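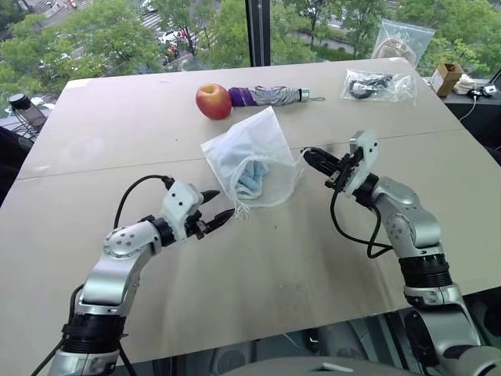 *Page last changed: 2018-07-13*

I met this year's Kuvard Prize winner in the café at Flotard College, and she'd already bought me a scone, so I liked her straight away. The prize goes to a former student who has helped other women get on in coaching, and it comes with £1,000.

"I thought the email was spam!" she told me. "I nearly binned it."

She started the Wamia netball club with 14 players and two borrowed bibs (the rest wore bin bags, I'm told). It now runs two teams, and most of the coaches came up through the juniors.

"I'm proudest of the coaches. I was a terrible one at first. I shouted far too much."

Who stopped the shouting? "My old tutor. She came to a match in March, stood in the sleet and told me to pipe down."

The money is going on the court at Bouazza Road, which needs new lines – and, she says, a kettle.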